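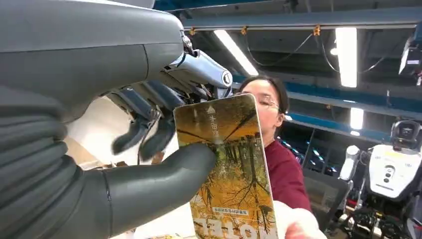

Week 6 handout - stocktaking and the cost of getting it wrong
Retail and Small Business Practice, Mio Kinoshita

Bring this to the seminar. Slides go up later, they're thinner than this.

Recap from last time
Stock = money sitting on a shelf. Opening stock + purchases - closing stock = cost of goods sold. If the closing figure is wrong, profit is wrong by the same amount, and next year's opening figure is wrong too. People lost marks on that last bit in the April paper.

Two ways to keep track
Periodic: shut the doors, count the lot, once or twice a year. Cheap. You know nothing in between.
Perpetual: the record changes with every sale and delivery. Needs a till system that talks to the stock list. Still needs counting!! The record only says what ought to be there.

Shrinkage
Gap between book stock and counted stock. Causes: theft (customers, staff), damage not written down, deliveries signed for without checking, wrong price or wrong code at the till. Students always write "theft" and stop. Paperwork errors get their own paragraph please.

Kerkar case (reading pack, skim it before you come)
Hardware and homewares shop, one branch, Kondton. Book stock 1,793 units in the kitchen section. Counted 1,689. Gap of 104. Owner assumed shoplifting and priced up cameras.
Then someone went through the delivery notes. A carton of 48 from Yagi had been booked in twice, once from the order and once from the note. So 48 of the 104 never existed. Remaining 56 units, mostly small items, breakages not recorded.

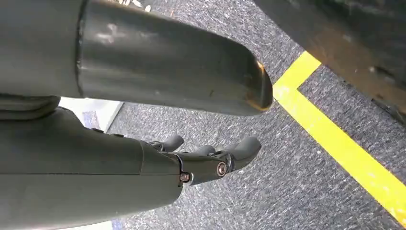 Work out the rate both ways, before and after the correction. Use book stock as the bottom number, and remember book stock drops too once you take the duplicate out (1,745). Round to one decimal place. Should get 5.8% then 3.2%.

Point of the case: check the records before spending on security. The cameras were going to cost 780 and would not have found a delivery note.

Cycle counting
Small part of the stock, counted often, no closing. Usually tied to ABC grouping:
A - few lines, most of the value. Count monthly or more.
B - middle. Quarterly.
C - lots of lines, little value. Once or twice a year.
Where you draw the lines is a judgment, say how you did it.

Blind counts: counter does not see the book figure. If they see it they tend to find it. Second person recounts anything that dosen't match.

Cut-off
Goods arriving during a count - in or out? Pick a time (6 pm, say), mark everything after it, keep it apart. Same for sales paid for and not collected. Arnasora exercise is all about this, it's the long one at the back of the pack.

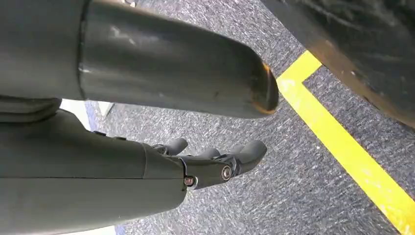

For the seminar
1. Finish the Kerkar rates, show working.
2. Arnasora questions 1 to 4. Leave 5, the table has a misprint and I havent fixed it.
3. One paragraph: would cycle counting have caught the double booking sooner? Either answer is fine if you argue it.

Valuation (FIFO, average cost) is next week, don't read ahead from the old handout, the figures have changed.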